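Snack Packing by Demonstration: Final Report
Team Crichton, Robotics Project Course, Zindatville
Submitted by Greer Strachan on behalf of the team

1. What we said we would do

Our proposal promised a system that would learn to pack a mixed box of snacks from human demonstrations, using two grippers, and then do it unattended while we stood nearby looking modest. The instructor wrote "ambitious" in the margin. We took this as praise until the midterm review.

The revised goal was smaller. We would collect 60 usable demonstrations of packing snacks into an open box, train one policy on them, and test it on an arm in the Timholm lab. We spent 6 weeks on collection, which is 4 more than the schedule shows. The schedule is in the appendix, where it can't hurt anyone.

2. Collecting the demonstrations

Each demonstration was done by a person holding a gripper in each hand. You squeeze, the fingers close, and everything is recorded for later. It sounds like a toy and for the first ten minutes it feels like one. After that your forearms start filing complaints.

We wrote one rule on the whiteboard: move like you want the robot to move. Most of our early sessions broke it. People scooped, nudged, flicked, and in one case bulldozed a packet across the table with the side of the gripper. A policy trained on that would have learned to be rude.

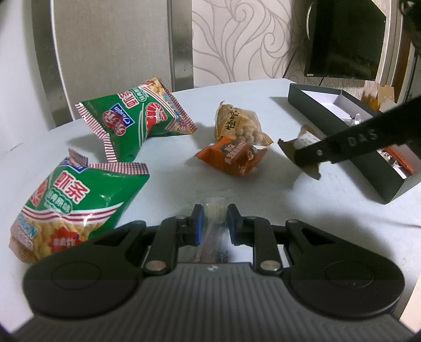

Choosing the snacks took longer than choosing the network. Our first set came from a vending machine and consisted of bars that were all the same shape, so the model would have learned one grasp and retired. We switched to a mix of sizes and wrappers. The two green bags of Qinqin shrimp sticks are the big items, and the smaller packets with the serrated ends were our attempt at variety. The shiny wrappers gave us trouble under the lab lights, and the clear plastic was worse. We also stopped lining things up neatly before each run. One bag might have its lettering nearly upside down and its neighbor might not, and the person doing the demo just had to cope.

3. Results

The trained policy handled the small packets better than any of us expected. The big bags were another matter. It would grab one by the seal, lift it, and let it swing into the wall of the box. In the Saturday test it packed 6 items in a row, then spent the rest of the run closing its fingers on a shadow.

The Clurley team asked whether we had tried bigger finger pads. We had not. We have now, and the grip on the large bags is a little better. The shadow remains undefeated.

4. What we would change

Start collecting in the first week. Vary the lighting on purpose. Throw out bad demonstrations the same day, while somebody still remembers why they were bad. Keep the test snacks in a separate locked drawer, and do not give the key to anyone on the team.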